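The colour that came back

When Bohdan Kobzar took over the paint counter at Christodoulou, the hardware shop at the foot of the hill in Condarbridge, the best seller was a white with a little grey in it. It had been the best seller for years. People came in, looked at the cards, took the orange ones down to show their children and then bought the white.

That has changed. Orange is being sold by the large tin, and it is going on whole walls.

"I used to keep two tins of it at the back," says Kobzar. "In July I had to ring the supplier twice."

The shop's own colour book goes back 60 years and shows that orange has been here before. The early pages have a run of rust, marmalade and brick shades, often sold with a dark brown for the woodwork. Then they thin out. For a long stretch the only orange in the book is one meant for boats.

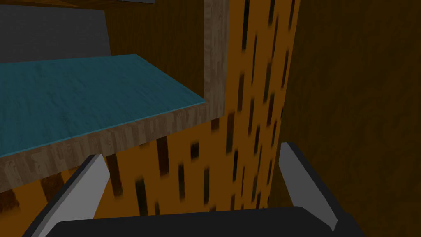
Orange next to dark brown wood, with teal on the shelf top.

Kobzar thinks the brown is the part people forget. Orange beside bright white looks sharper than most buyers expect, and he has had customers back within the week asking how to cover it. Beside brown, or a green-blue such as teal, it settles down. He tells people to paint a board first and move it round the room for a few days. A wall that faces north will take a stronger shade than one that gets the evening sun.

The cost is worth knowing before you start. Orange pigments often cover poorly, and a pale wall can need three coats, sometimes four. A tin of the shop's own mix, called Nilton after the village where the clay was once dug, is £30. A decent undercoat saves at least one tin. Kobzar tints his towards pink, which sounds wrong but stops the old colour coming through.

Not everyone is convinced. At Stustov, a terrace of former mill houses on the far side of the river, the residents' newsletter ran letters on the subject for most of the spring. One writer said a hallway should be quiet. Another had painted hers in the shade of a roof tile and said she would not go back — the house felt warmer when she came in, though the heating bill was £149 as before. 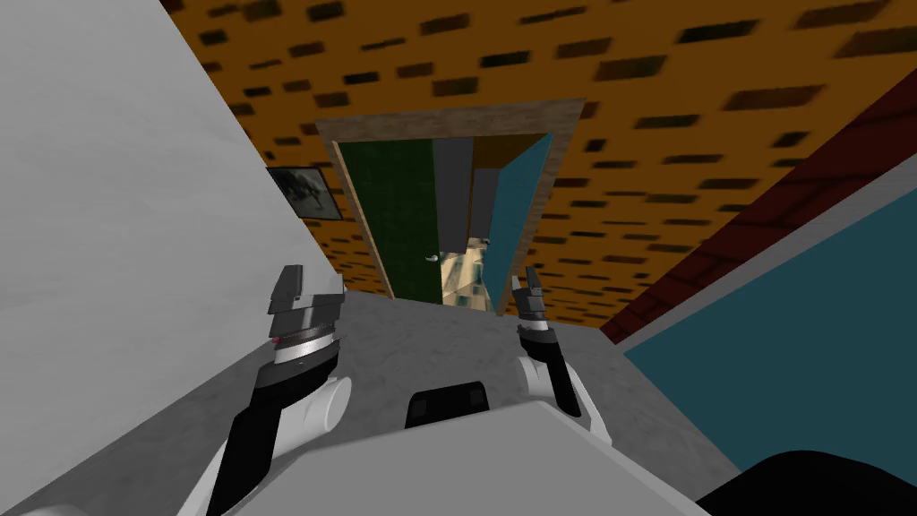

Pale wall, patterned orange and a doorway at the far end.

Pattern is the next question at the counter. Broken marks in a dark colour, laid over the orange to suggest brick or planking, were common in the older houses and are being tried again. It is slow work. Kobzar did his own back passage with a short flat brush and a pot of thinned brown, and gave up counting the marks at 829. He says the trick is to stop pressing before the brush runs dry, and to leave the gaps uneven.

He has kept the white in stock. It still sells, mostly for ceilings.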